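August, bench 2, 9:40 am

Fan noise on the Skisside machines, continued. The Drakdale office sent over 3 towers with the same complaint: quiet at startup, then a steady whine after a while under load. I left the first one running the Ernent render loop overnight and logged the speeds. Rear fan sits at 700 rpm idle, which matches the sheet. Under load it went to 2,445 and stayed there even after the job ended.

Swapped the rear fan with a new one from the drawer. Same behavior, so the fan is fine and I put the old one back. Dust was light. Cleaned the front filter anyway, no change in the log.
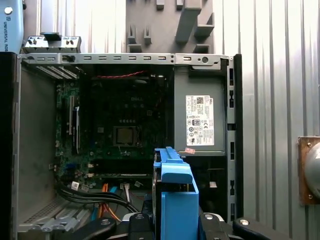
Next I went through the firmware settings. The fan curve was set to follow the board sensor, and the board sensor reads high on this model. Panasiuk has a note about it in the release list for the last two versions. Changed the curve to follow the processor sensor and ran the loop again. Speed came back down to idle a few minutes after the job finished. Did it twice to be sure.

Second tower had the same setting. Made the same change, same result. Third one not opened yet. The side panel screw is stripped and I need the small extractor, which is not in its slot. If you have it, please put it on bench 2.

To do: save the settings as a profile on the shared drive, update the Skisside setup sheet, order more filters. Also check whether the older Drakdale machines use the same board before anyone changes the curve on those.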